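Project report: running a neighborhood micro-grant night

For my community project I wanted to set up a small giving evening, the kind where people pay a few bucks at the door, hear some pitches and vote on who takes the pot home. I'd never organized anything bigger than a birthday, so I was pretty nervous going in!

The first job was finding a room. Kunness, the bike repair place near campus, said we could have their upstairs space for free as long as we stacked the chairs afterward (we did, mostly). Then I wrote to a bunch of local businesses. Most never wrote back, but Godberg Bakery offered bread and Clivex paid for the printing, so our whole budget went on soup ingredients and a roll of raffle tickets.

Yuto Fukuda was my project partner and he took on the pitches. We put up a call in October and got 5 applications, then one group dropped out the week before, which left 4. I was upset about that at the time, but it made the evening shorter and I think people liked it better. Each group got four minutes and then the room could ask questions.

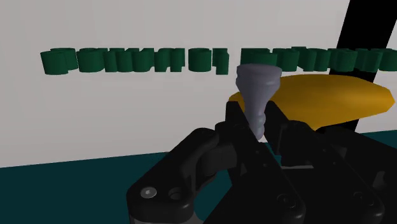 Gray flared vase shape with spiral grooves, computer rendering.

We had soup for 200 people, which was way too much. I'd doubled a recipe, then Yuto doubled it again without telling me, and we were handing out tubs of lentil on the stairs at ten at night. Next time one person does the shopping list.

The door money came to $478 and all of it went to the winners, the Vasić Street garden group, who want raised beds that people in wheelchairs can reach. They won by a handful of votes. The after-school music club came second, and a woman in the audience offered them her old piano during the break, so they went home happy too.

What would I change? I'd print the ballots bigger, for one thing, and I'd get a microphone, because the back row missed half of the second pitch. I'd also ask for feedback before people put their coats on. We got a lot of nice comments but hardly any forms. Yuto is keeping the email list going and we've asked Kunness about the room for another night in the spring.

Related projects
Starting a tool library on a tiny budget
Who comes to block meetings? A student survey
Our coat drive, start to finish
Mapping the free food shelves near campus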